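Ticket n° 1151 — Module de nettoyage Gavik, tâche « éponge à récurer »
Statut : en attente de validation
Priorité : moyenne
Ouvert le 26 janvier 2024
Site : atelier d'essai Prultonow
Service demandeur : exploitation

Objet : perte de prise de l'éponge pendant la séquence de récurage

Description du problème
Lors de la campagne de qualification, le bras devait saisir une éponge double face, frotter un plan de travail blanc puis reposer l'éponge à son point de départ. Sur 239 cycles, 15 ont été interrompus par le message « objet absent de la pince ». Le service demandeur souhaite savoir si la tâche peut être confiée à la machine pendant les heures de fermeture, sans surveillance.

Environnement
Contrôleur Sikwood, configuration d'usine. Force de serrage réglée à 100 % de la valeur recommandée pour les objets souples. Aucun détergent dans le protocole.

Vérifications effectuées
Étalonnage du poignet : conforme.
Remplacement des patins de la pince : sans effet sur le défaut.
Réduction de la vitesse de frottement : les interruptions surviennent plus tard dans le cycle, mais ne disparaissent pas.
Relecture du journal : l'erreur apparaît le plus souvent au changement de direction, lorsque la mousse se comprime et que la force mesurée passe sous le seuil.

Analyse
Le seuil de détection a été établi pour des objets rigides. Une éponge se déforme, et le contrôleur interprète cette déformation comme une chute. La vue rapprochée jointe au ticket permet d'apprécier la texture fibreuse de la face verte et la bande de mousse jaune qui la borde.

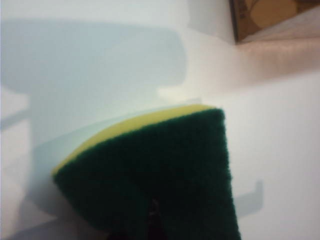 Crédit photo : atelier Prultonow / cabinet Szczepańska

Mesure provisoire
Le seuil est abaissé pour cette seule tâche et une seconde lecture de force est imposée avant tout arrêt — le temps de cycle s'en trouve légèrement allongé. La présence d'un opérateur demeure obligatoire.

Réponse au service demandeur
En l'état, le récurage autonome ne peut être autorisé. L'essuyage à plat, qui ne comporte pas d'inversion rapide du mouvement, fera l'objet d'un ticket distinct. Une nouvelle campagne est prévue en mars, avec le même modèle d'éponge et les seuils modifiés. Le présent ticket reste ouvert jusqu'à la remise du relevé correspondant.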